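Company > About Us

About Zistisent

Zistisent is a travel company that plans small-group and private trips to mountain and lake regions. We started with one walking route above Dosten and now run trips in four countries. Most of our guests travel in May or October, when trails are quiet and rooms are easier to book.

We have 39 routes on our current list. Each one is walked or driven by our own staff before it goes on sale. We note the distances, the bus times, where lunch can be had and which stretches are hard on the knees. Those notes go into the booklet you get before you leave.

Groups are kept small. If you want to go on your own, we can book the same hotels and transfers without a guide. Prices include lodging, breakfast, luggage transfer and local taxes. Flights are not included.

Where we work

Our main office is in Hovidberg, a short walk from the train station. It handles bookings, payments and changes. A second office in Dosten looks after guests during their trips and answers the emergency line. Ground transport on the Dosten routes is run by Cieślak, a family bus company we have used from the beginning.

A deposit of $300 per person holds your place. The balance is due four weeks before departure. 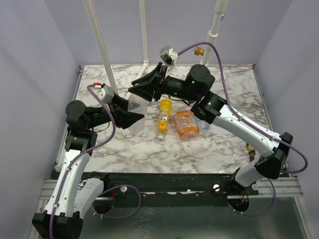 Two robot arms over a white marble-patterned surface.

Contact

Write to us through the contact form or call the Hovidberg office on weekdays. Printed brochures can be mailed on request. Please allow extra time for overseas addresses.

We use cookies to remember your settings and count visits. By using this site you accept our cookie policy.

Last updated: October 2024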